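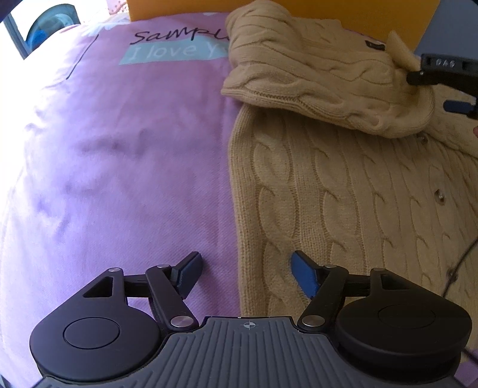 The Fladitz hand-held gripper is sold in pairs, and we would like you to read the bit about fingers before you buy a pair. Most of the complaints that reach our service desk are about fingers, human and otherwise. The blue pads are soft, the linkages behind them are not, and a cable-knit sweater pinched at the fold brings your hands closer to those pivot pins than you might think. Keep yours behind the housings.

House rules for textile work

These come with every pair, on a card. Margareta Cozma wrote them after a November she prefers not to discuss.

One operator, two grippers. Sharing a pair between colleagues sounds friendly and ends in tangled cables.
Sleeves rolled, rings off, lanyards in a drawer.
Route the cable down the outside of the work, never across it.
Grip folds and hems. Buttons are not handles.
Check both pads every 50 folds. A pad that has gone shiny is finished, however fond of it you are.
Stop for a break after 20 minutes. The gripper does not tire, and it is very smug about it.

Standards

The finger travel and closing force are set at the factory. Please leave them there. If your site has its own risk assessment, ours does not replace it – staple the two together and follow whichever is stricter. Customers running Zotwood benches should also read the bench manual, as the clamping rules differ and Zotwood's are the ones your inspector will ask about.

In the box

Two grippers, two cables, 12 spare pads, one rules card (laminated, so no excuses).

Ordering

Part number 122, through De Bruijn or direct from us. The older Weletti pads will fit if you push hard enough. Don't. Warranty claims need the serial number and a short account of what you were folding at the time. We do read them.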